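What the Hand Changed: My Semester at the Barta Packing Floor
Student project report, Work and Technology course

So for my project I picked Barta, the toy and gift packer out in Tanville, mostly because my aunt drives past it and could give me a ride (thanks, Aunt Vera!). They have 132 people on the packing floor and they've been bringing in a robot hand line called Odora. I went every Tuesday for most of the spring and talked to whoever would talk to me, usually over lunch.

I went in expecting to write about layoffs. Nobody on the floor had lost a job yet, but plenty had changed chairs. Two of the old sorting stations are gone, and the packers who sat there now watch screens and clear jams. Some love it. One woman told me her wrists don't hurt at night anymore and she can pick up her grandson again! Others said the day feels longer when your hands have nothing to do, and I heard that more than once — usually from people who had been there the longest.

The other big thing is talking. At the old tables you sat across from somebody and gossiped all shift. The screen desks face the wall. Management says this was about cable lengths, and maybe it was, but three different people brought it up before I even asked.

The line handles 3,000 items on a normal day, and boxes are easy for it. The jointed toys are the headache, with all those little blocks that swing around when you grab them. The software supplier, Trastov, works out the grips in simulation first, and the packers get asked which ones look right. I thought that was the coolest part of the whole project (they let me sit in on a review, and I got way too into it). 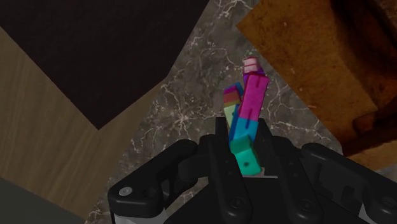 Ernő Katona told me the reviews were fine as far as they went, but that he'd like to be paid at the trainer rate for them, seeing as what he knows about picking up a floppy toy is going straight into the machine. I wrote that down word for word as best I could and asked the office about it. They said pay grades get looked at in May.

If I did this again I'd visit the night shift too, and I'd ask about money much earlier. I'd also bring my own lunch, the vending machine there is rough.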